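Oiling a butcher-block table top

Cecilia Owusu
Oct 31, 2021

A butcher-block top is made of solid strips glued side by side. It moves with the humidity of the room, and the finish has to be renewed from time to time. The method below is for an oiled top used for food. It does not apply to lacquered tops, which must be stripped first.

Check the existing finish

Put a few drops of water on the most used part of the top and leave them for 12 minutes. If the drops stay round, the oil is still sound and the job can wait. If they flatten and the wood darkens under them, carry on. Test a second spot near an end, where the grain is open and dries out sooner.

What you need

Food-safe oil for worktops, 200 ml for a small table
Sanding sheets, 120 and 180 grit
A cork block
Lint-free cotton cloths
A plastic scraper
Washing-up liquid and warm water
Nitrile gloves

I use Dosine oil. Burnov is thicker and needs longer to soak in, so allow more time if that is what you have. Do not mix the two on one top.

Clean

Clear the top completely. Lift off dried food with the scraper held flat, then wash with a well-wrung cloth and a little washing-up liquid, working along the strips. Wipe again with plain water. Do not flood the seams. Leave the top overnight before sanding – damp fibres tear and leave a furry surface.

Sand

Start with 120 grit on the block. Sand along the grain only, using the full length of the table and even pressure. Stains and rings usually need more passes, but widen the area as you go or you will leave a dip. Change to 180 when the colour is even. Vacuum, then wipe with a dry cloth. Check from a low angle against the light for scratches running across the strips.

Pale timbers should come back to a light honey colour at this stage. Oil will deepen it slightly. If a single strip looks darker than its neighbours after sanding, it is probably the timber itself and should be left alone.

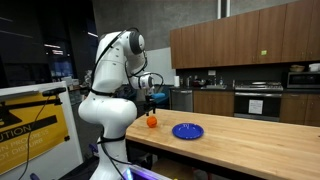

Pale butcher-block surface, strip seams running lengthwise.

Oil

Stir the oil; do not shake it. Pour a small amount on the wood and spread it with a cloth along the strips. Cover the edges and end grain as well, and give the end grain a second helping while it is still drinking. After 20 minutes wipe off everything that has not soaked in. Any oil left standing turns sticky and has to be scraped off later.

Apply the second coat the next day and a third if the surface looks patchy. Oil the underside once a year. A top finished on one face only tends to cup, and I have had to re-flatten one for that reason (Hằng Vũ's, in February, with the heating on).

Spread used cloths flat outdoors until they are hard, or soak them in water before disposal. Oily cloths left in a heap can catch fire on their own.

Curing and use

Keep water off for two days. Light use is possible after that, with full hardness reached later according to the tin. Plates with a rough, unglazed foot will mark new oil – lift them, do not slide them. Hot pans need a trivet at all times.

For small scratches between full treatments, sand locally with 180, oil, wait, and wipe. Blend the edge of the patch with the same cloth while it is nearly dry.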